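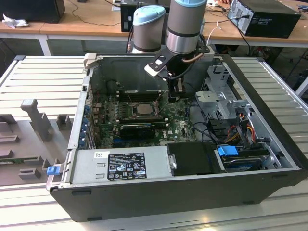

The Seyoum Hardware Club
Magazine feature, 2020-02-08

I have a confession to make. For the first half of my life I thought the inside of a computer was something you left alone, like the inside of a wall. You bought the box, you pushed the button, and when the button stopped doing anything you bought another box. Then I joined this club, and now I own four kinds of screwdriver and have opinions about thermal paste.

The machine that got me hooked was a black desktop tower, a great big office thing that had spent its working life under a reception desk at Cuven, the packaging company out by the river. Femi Akpan carried it in last September with a sticky note on top that read "beeps, then nothing." I love a note like that! It tells you almost everything.

The first thing you learn is to lay the tower down. I'd always pictured people kneeling beside an upright case with a flashlight in their teeth (I had done exactly that with a printer once), but on its side with the panel off, a tower is a tray. Gravity is suddenly on your team. Drop a screw and it lands on the board where you can get at it, and you can look straight down on the whole layout, green motherboard in the middle, power supply along one side, drive caddy tucked in next to it.

And it is a layout, that's what surprised me. I expected spaghetti. There are cables, sure, and in this one a black bundle curls along the edge of the motherboard in a way that Nestor Cabanatuan finds personally upsetting. But the rest is as sensible as a well-planned kitchen. The memory slots run in a row right beside the processor, because those two talk to each other all day long. The graphics card plugs in on the other side. The expansion slot brackets sit in a column at the back wall, and on this case they're blue, same as the release latch down by the power supply. I got a silly amount of pleasure out of that blue. Nestor says it's a habit from office machines, where the bits you're allowed to touch get a color and the bits you're not get left alone. I've since looked at a lot of other people's computers and I'd say that holds up maybe half the time.

So, beeps and then nothing. Ask anyone in the club and they'll say the same word before you've finished the sentence, and the word is memory. It's the first thing to check and the nicest thing to check, too. You press the little clips at the ends of the slot, the stick pops up, you lift it by its edges, you look at the gold contacts, and you put it back in firmly. Firmly is the part that took me ages. My first try, I pushed the way you'd press a doorbell at a house where a baby is sleeping. Femi watched me for a while and then told me to lean on it. I leaned on it. There was a click so loud I thought I'd broken the board and started working out how much I owed Cuven.

I hadn't broken it. But it still beeped.

We tried the sticks one at a time after that, which is slow and dull and also the only way to do it properly. One stick, one slot, start it up, listen, shut it down, unplug, swap. Kayode Afolabi writes everything on a grid on the back of an envelope, and I've started doing the same, because by the fifth swap you will not remember which stick was which. You'll swear you do. On that night it took 17 starts before we had our answer - one bad stick and one slot that wanted a good blow of canned air.

A few things I've picked up since then, for anyone thinking of opening one up at home. Unplug it at the wall, then hold the power button down for a few seconds. Touch bare metal on the case before you touch anything green. Take a picture with your phone before you move a single cable. Leave the power supply closed! There are warning triangles on the label, and you should believe them. You can unplug it, unscrew it and swap the whole unit, but what's inside that silver box is for people with training I don't have.

And get a bench you like. We used to work on a folding table with a towel on it, which shed fluff into everything. These days it's a slatted aluminum table, light gray, and I'm a bit in love with it. Screws do like to find the gaps, so Lauri Laaksonen keeps a muffin tin at his elbow and sorts them by where they came from. I laughed at the muffin tin for 3 weeks and then bought one.

The Cuven tower, by the way, has become our practice machine. They'd replaced it by the time we called, so it stayed with us, and pretty much every new member has had a go at its memory slots. Ifeanyi Wike can do a full strip-down and rebuild in 48 minutes and would like that printed somewhere, so there you go, Ifeanyi. My own best is a lot longer than that and involved a leftover screw.

If you've got an old desktop in a closet, bring it along. We meet in the back room at the Tukport building, door code 1431 on club nights, and there's usually tea. Bring the power cord too. People always forget the power cord.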